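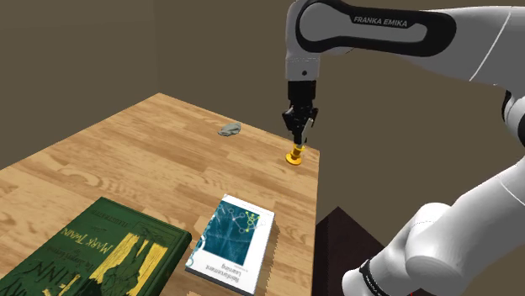
Macarena Robles
Second-year student, simulation lead for the Olmedo Robotics Club

May 11, 2021

So I've been promising a post about what our club is up to this spring, and I kept putting it off because every night I sit down to write and end up opening the simulator instead. Tonight I'm leaving it closed until I finish this (we'll see how that goes).

Quick catch-up for my aunt and anyone else who wandered in. The Olmedo club started in 2017 with a bunch of people who wanted to build line followers, and now we're entering the Narkard Tabletop Challenge, which runs completely in simulation this year. Everyone gets the same Franka arm, the same wooden table and a pile of stuff to put on it. Your arm has to clear away the thing the judges name and leave everything else alone. You get 60 seconds per round. It sounds like plenty until you watch your gripper spend most of it thinking.

My part is the scenes. I decide what goes on the table and where, and then the planning people (hi Team Zisdale, we name our sub-teams after made-up towns, don't ask) have to deal with whatever I've cooked up. I love this job so much! I put a yellow piece right out on the edge of the table, by the drop, and you should have heard the groans on the call. It's a little spool sort of thing, wide at the bottom and narrow on top, so the fingers have to come straight down and close in on the skinny part. Come in a hair too far over and you're pushing it off into the dark.

Then there are the books. I put in Huckleberry Finn and a reinforcement learning book, both flat on the table and both upside down from where our camera sits, which drives one of my teammates up the wall. He wants me to turn them around. I'm not turning them around. The whole reason I want books is that they're big and flat and have busy covers, and our vision code used to get very excited about busy covers. For a good two weeks it was convinced that the drawing on Huck Finn was a thing you could pick up. It would send the arm all the way across the table to pinch at a picture!

The gray cloth is my favorite, though. It's a crumpled little rag and it sits there by itself in the middle of the wood, and I've had more arguments over it than over everything else put together. Is it an obstacle? Can you drag the fingers over it? In the practice rules it counts as an object, so if you bump it you lose points, and our planner was treating it like part of the table. We fixed that in the branch called Juvitz, which was supposed to be temporary and is now what everybody runs.

We also had a long fight about the walls. Mine are plain brownish and totally bare, and someone said they looked like a dentist's waiting room before the posters go up. Fair. But I spent all of October adding shelves and a window to an older version, and the renders got so slow that people stopped running them, so bare walls it is. I did put my stubborn streak into the wood grain instead – all those knots and dark stripes – and I'm pretty proud of it.

What's left before we submit: we need 200 practice rounds logged, and we're behind, mostly on account of finals. The grasp height is still set by hand and I don't like it. The approach near the edge needs a slower last bit, and I want someone other than me to place the objects for a while, because I've started to notice that I always leave the cloth in pretty much the same spot, and the code has probably noticed too.

If you're at Olmedo and you're thinking about joining, come to a call! You really don't need to know any robotics. I came in knowing how to make furniture for a video game and that was it. Bring something weird from your desk and I'll try to model it. Somebody already asked for a stapler, and I'm halfway done with the hinge.

Okay, opening the simulator now.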